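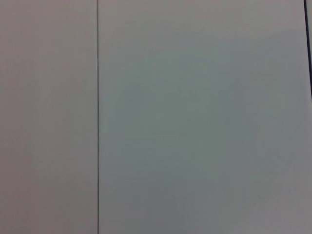

RARDALE, 04/02/2022 – Ostermann today released Semato, a perception package for robot arms that work at close range to cabinets, drawers and paneled walls. It runs on the company's Kota controller and uses the feed from a small camera at the wrist.

Plain panels give most vision software little to work with. Semato looks for the narrow gaps between them, fits a line to each one and passes the result to the motion planner. If the fit is poor, the arm stops and backs away along its last path.

"Customers were sticking printed markers on their doors so the arm could find them," said Lleucu Voyle, product lead at Ostermann. "They asked us to get rid of the markers. We started on that in December."

The package was tuned on about 3000 approach runs at the Rardale workshop. It ships with 12 preset panel layouts, and users can add their own from a text file. Glass and mirrored fronts are not supported in this version.

"The planner now gets a confidence value with every line," said Catrin Sayce, who heads the controls team. "Integrators can set the cutoff themselves."

Semato is available now to Kota license holders at no added charge. Installation notes are included with the download.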